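Projects > Grirutham Shelf Handling > Reports > Progress report 3

Progress report to the Dillier fund
Monday, July 22, 2024
Prepared by Tsz-kin Kan

This has been a great stretch for the good practice guide, and I'm happy to say the draft rules for shelf work now hang together as one document! We went in with a pile of notes from the Toder workshop (some of them flatly contradicting each other) and came out with 17 rules we can check in simulation. The full set has been through 3845 simulated runs so far, all in the wooden shelf unit with ordinary grocery items.

The part I'm most excited about is section 2, on carrying an item near a shelf. The old wording just said "keep clear of the boards," and everybody read it differently. The new wording asks for a stated gap between the held item and the nearest board, and the gap has to be written down before the run starts. It also covers the arm behind the gripper, because the forearm and wrist need room too.
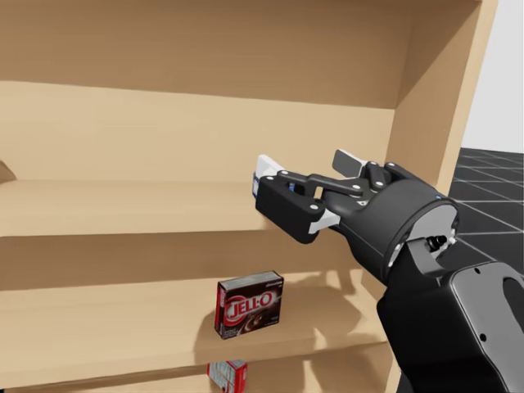

Fig. 1. Item held at the upper shelf, Jell-O box on the shelf below.

Section 3 covers the approach. A run now has to name the opening width of the fingers and the compartment it is aimed at. Chung, our partner on the test side, pushed hard for this one and I'm so glad they did, since it made the logs far easier to compare.
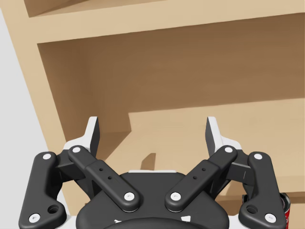 Fig. 2. Gripper open in front of the unit, red can at right.

Low, wide items got their own paragraph. A short can gives the fingers much less height to work with than a carton does, so the guide asks for a separate grasp plan and a slower final move. We also added a line on neighbors: anything in the next compartment down has to be listed, even if the robot isn't meant to touch it.

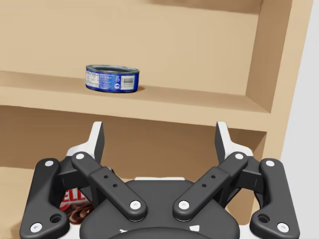

Fig. 3. Tuna can on the upper board, gripper below.

Still open is the stop rule. We agree that a run should halt when the view of the target is blocked, but we haven't settled how long a blocked view is allowed to last. I have 50 runs set aside just for this question, and I'd like to bring you a firm number in October.

The other loose end is what a reviewer should get to see. At the moment the gripper view goes into the record along with the run settings, and I would like to keep it that way.

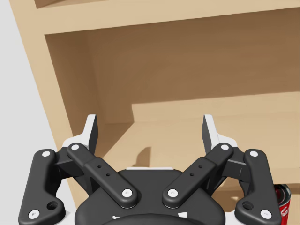 Fig. 4. View from behind the open gripper.

Chung would go further and asks that the outside view be required too, "or the reviewer is taking the elbow on trust." I like it, and it fits within the current budget. It will go into the next draft as a proposed change to section 3, with the storage cost listed beside it.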